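Section 3: Using Your Loltano Long-Handled Dustpan and Broom

By now you should have both handles screwed in snugly and the paper sleeve off the bristles. If you still need to do that part, please go back to Section 2 and take your time over it, as a handle that is only half threaded will wobble and drive you up the wall by the second room. Everyone ready? Good, let's get sweeping!

3.1 Getting the floor ready

1. Pick up anything you want to keep. Coins, earrings, the cap of a favorite pen: they all look like crumbs once they are in a pile.

2. Stand a bucket or bin out in the open where you can reach it from every side. Most of us tuck it into a corner out of habit and then carry a full pan across the clean part of the room.

3. Lay the dustpan flat on the floor with the open lip toward the spot you plan to sweep from, and take hold of the handle near the top. You should be able to stand up straight (your back will thank you later). 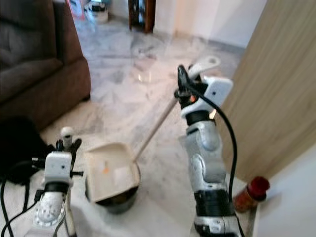

Can I use the set on marble and other polished stone?
It is perfectly fine on marble, as long as the lip of the pan is clean. Wipe it with a damp cloth before you start, and lift the pan when you move it so that no trapped grit is dragged across the polish.

3.2 Sweeping into the pan

1. Start at the wall farthest from the pan and work toward it with short, easy strokes. Long swings feel wonderful but they send the light things flying, and then you are chasing them under the couch.

2. Gather everything into one small heap just in front of the lip. Scraps of paper usually go in first and the fine brown bits hang back on the floor, so don't be discouraged if the pan looks nearly done and the floor doesn't. 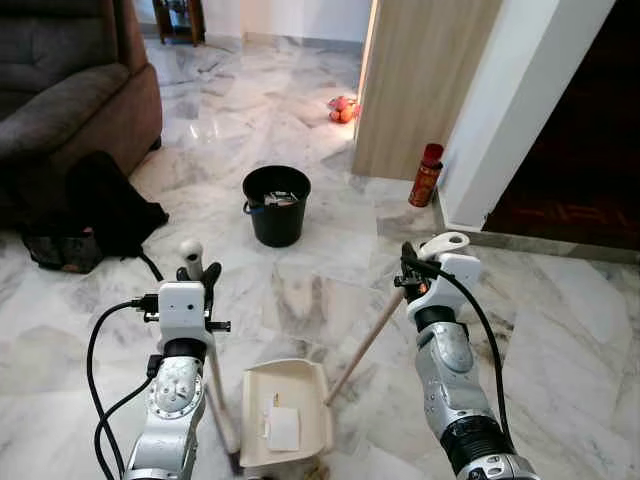
3. Draw the pan back by the width of 2 fingers and sweep again. Do this 3 times, a little more gently each time, until the thin line of dust is gone.

Note: On a very smooth floor, tip the handle slightly forward so the lip presses down. You don't need much weight on it.

Caution: The pan is for dry sweepings only. Broken glass should be wrapped before it goes into a bag, and hot ashes must never be put in the pan at all.

3.3 Working around boxes and bins

Real rooms have things standing in them, and we would never ask you to clear out the whole house for a quick sweep. Slide a flat cardboard box to one side, sweep the place where it was, and slide it back. Go around a bin in a circle, bringing the dust out toward you.

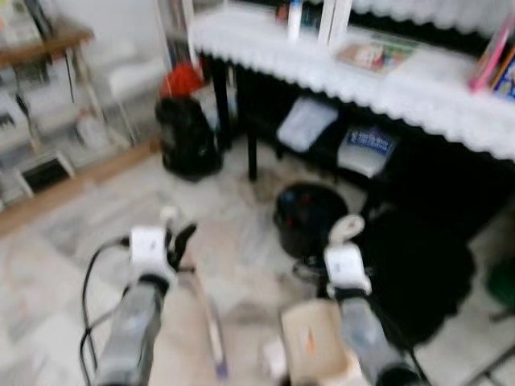 If a box is too heavy to slide, run the bristles along its edges and leave the rest for a day when you have help. The corners of the bristle block are the best part for this job, so turn the broom a little sideways and let one corner lead.

3.4 Emptying and putting away

1. Keep the pan level as you lift it, and bring it over the bucket before you tip. Paper scraps love to sail off the front if you hurry.

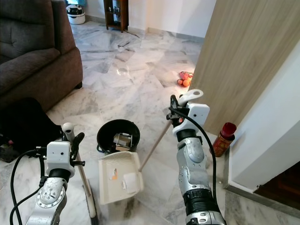 Fig. 4. Broom and dustpan in use, with the bucket close behind the pan.

2. Tap the back of the pan lightly against the inside of the bucket, then brush the lip clean.

3. Hang both pieces up by their handles with the bristles clear of the floor.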